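How a Key Knows Which Door Is Yours

January
By the Garndale Young Readers' Page

I lost my keys last week. I looked in my coat, under my bed, inside my left boot and in the fridge (don't laugh, I once found my glasses in there). While I was crawling along the hallway I started wondering about something I'd never really thought about. My neighbor has a key that looks almost exactly like mine. Same size, same shape at the top, same shiny color. So why doesn't hers open my door?

The answer is hiding inside the lock, and I think it's one of the cleverest things in your whole house!

Most front doors have what's called a pin tumbler lock. If you could shrink down to the size of an ant and walk into the keyhole, you'd be in a long, dark tunnel. The tunnel runs through a round piece of metal called the plug. The plug is the part that turns when you turn your key. Above your ant head, you'd see a row of little metal pins poking down from the ceiling like icicles.

Each of those icicles is really two pins, one sitting on top of the other, with a tiny spring pushing them both down. When there's no key in the lock, the top pins stick partway into the plug and partway into the metal around it. That jams everything in place. You can push and twist all you like, and the plug stays put.

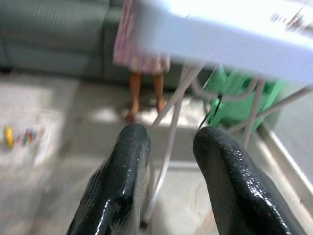 Now slide in a key. Look at the bumpy edge of one and you'll see it goes up and down like a row of hills. As the key goes in, the pins ride up and down over those hills, and when it's all the way in, each pair of pins comes to rest on its own spot. Some get lifted a lot. Some hardly move.

If it's the right key, something lovely happens. Every gap between a top pin and a bottom pin lines up exactly with the edge of the plug. Locksmiths call that edge the shear line. There's nothing left in the way, so the plug spins around and the door opens. If even one pin is a tiny bit too high or too low, you're stuck outside in the cold.

So how many different keys can there be? Let's do some math, but only a little. Pretend we have a very simple lock with just two pins, and each pin can be set at 10 different heights. For the first pin you have 10 choices, and for each of those you have 10 choices for the second pin. Ten times ten makes 100 different keys. Add a third pin and you're up to 1,000. A lot of real house locks have five pins or more, so you can see how quickly the number gets huge.

People have been doing this for a very long time. The ancient Egyptians had locks made of wood, with wooden pins that dropped down into a sliding bolt. The key was a big wooden stick with pegs on the end, a bit like a giant toothbrush, and you used it to push the pins up. Some of those keys were so long that you'd never get one in your pocket. I wouldn't have lost that in my boot!

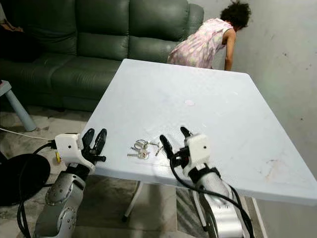 A small bunch of keys on a table.

Keys don't all work with pins, by the way. A bicycle lock might have spinning number wheels and no key at all. Hotel cards often have a tiny chip or a magnetic stripe, and the lock on the door reads a secret code from it. Old-fashioned keys with a long stem and a square bit on the end have to fit past little metal walls inside the lock, called wards. My aunt's garden shed has one of those and it squeaks horribly.

Want to try something? Ask a grown-up if you can borrow two old keys. Lay each one flat under a sheet of paper and rub gently over it with the side of a pencil, until the shape comes through. Put your two rubbings next to each other and compare the hills. Where are the deepest dips? Are any of them in the same place? Then draw a bumpy key of your own and work out which pins would be lifted the most.

One small warning before you go: please don't poke paper clips or bits of twig into a real lock to see the pins. They can snap off in there, and then your key won't go in.

As for my keys, they were in the coat after all. There's a hole in the pocket, and they'd slipped right down into the lining.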